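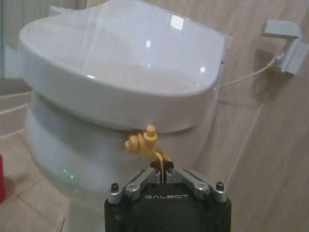

Araceli Sarmiento is back on TV this January, and we can't wait! Fans know her best as the sharp-tongued innkeeper in Flultwood, a part she played for seven seasons (and she never missed an episode – all 60 of them). Her new drama, Satti, casts her as a retired court reporter who goes looking for her younger brother, played by Kobe Brouwer.

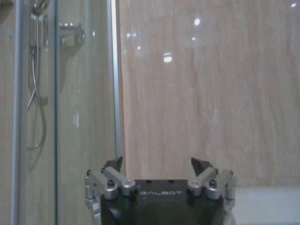
Marble-effect wall panel and glass shower enclosure

Brouwer started out on stage in Barby and picked up his first TV role after an open call with 1,194 hopefuls. The two have wanted to work together for years. The first of 5 episodes starts at 7 p.m. – get the popcorn ready!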